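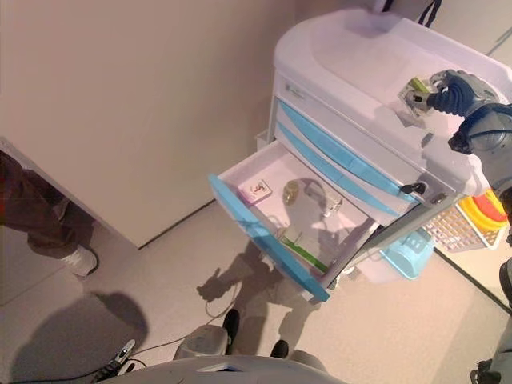
Bottom drawer open, key in the lock.

I've had the Sedwood label maker at our clinic since November and I love it! The tape costs a bit more than my old Wogan's did, but it peels in one go (no more picking at corners with a fingernail) and the print stays sharp after wiping down. I've made 414 labels so far, on shelves, binders, even my lunch box. The keys are a little small, and the cutter squeaks.

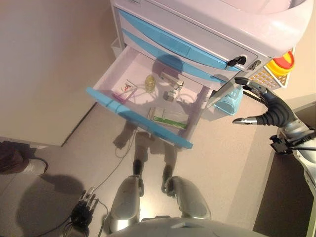
Kwame Zakaria wrote: Does it take the narrow tape? Mine jammed on it twice, then ran fine on the wide roll.

Only tried the wide one, Kwame, but I have a narrow roll on order.

Lucero Huaranga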